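4.2 Reviewers and the problem of the flyleaf

Our second question was how much of a first novel a newspaper reviewer takes from the book and how much from its jacket. We read every notice of debut historical fiction in the Bredmont weekly supplement, 3,857 in all, a task that took one of us (Araújo) most of a winter and cured her of historical fiction. Each notice was set beside the flyleaf copy of the edition reviewed. A phrase counted as borrowed if four or more words matched in order.
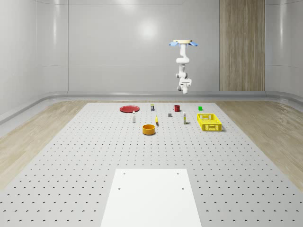 Figure 3. Rendered view of a robotic arm mounted above a perforated worktable.

Borrowing was common and cheerful. "Richly imagined" moved from flap to column so often that we stopped marking it and gave it a code of its own. The reviews of Nägeli's The Dutby Letters are a fair case. The novel follows a minor poet through 23 years of unanswered mail, and its flyleaf calls him "a man out of step with his own century." So did most of his reviewers, two of them in the headline. The poet's verse, quoted at length in chapter nine, was mentioned once, by a critic who wished there had been less of it.
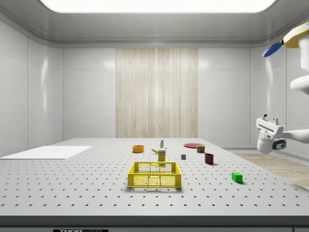 Length mattered more than we expected. Notices under 1,000 words leaned on the jacket for plot; longer ones used it for praise and then, having space to fill, went on to the book. Grewal has argued that this shows haste. Araújo thinks it shows good manners, and the two authors of this paper have agreed to leave the matter there until the next grant.

A further group of 30 reviews borrowed nothing at all. We had hoped to find in them our careful readers. On inspection, several described the ending of a different novel – Teduvholm, issued the same season in a very similar shade of green.
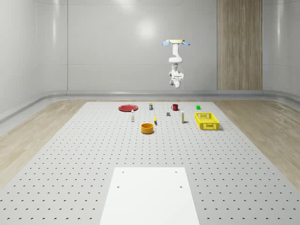
Figure 4. The arm and worktable, with the gripper held above the objects.

Author's notes were treated with more respect than the novels they came with. Where a note admitted that a character was made up, reviewers tended to say so and praise the candor. Where it claimed letters or diaries as a source, they praised the research. We found no review that asked to see the letters. Section 4.3 takes up the bibliographies, which are worse.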